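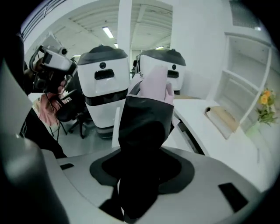 Automation at the Nisberg office: work at hand

Nisberg began moving part of its routine office handling to machines in March. The work covered is the small kind: opening and closing drawers, putting items away, clearing desks and carrying light boxes between rooms. The project is called Adik. Barbara Olszewski runs it, and Segundo Rivadeneyra keeps the task list and the records.

The task list has 210 entries. Each entry names a piece of furniture or an object, a start position and an end position. Staff carry out the task by hand with a pair of grippers, and the recordings are used to train the control software. By February 2, 2022 the project held 3,787 accepted recordings. A recording is rejected if the task is not completed or if the markers are lost from view for too long.

Changes to jobs

Recording is paid time and is entered on the normal rota. Nobody is assigned more than eight sessions in a month. Maribel Salazar, who previously managed supplies, now spends part of her time checking recordings and writing task entries. Her supply duties were divided between two colleagues, and the stock count moved from the end of the month to the middle.

Bheki Ntuli reports that the main change for office staff is in how things are stored. Drawers used in the tasks have a written contents list, and personal items are kept elsewhere. Some staff find this tidy and some find it a nuisance. Requests to take a desk off the task list go to Segundo Rivadeneyra and are normally dealt with the same day.

The grippers are heavier at the front than most people expect. After complaints of sore wrists, a rest was added between sets and the longer drawer tasks were split in two. Édgar Palomino looks after the equipment and adjusts the finger pads when they wear.

Drawer work with a gripper in each hand. The white cubes on top carry square black markers, and each has a small green indicator light. 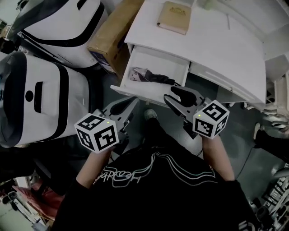 Will the machines replace the people who make the recordings?
Current posts are kept for the length of the project, and any later change in duties must be agreed with the staff concerned before it takes effect. Machine work is limited to entries on the task list.

Related pages

Adik task list and entry format
Rota and rest periods for recording staff
Carhuamaca site: box handling
Plivmont site: shelving and storage

Corrections to names or captions should be sent to Barbara Olszewski.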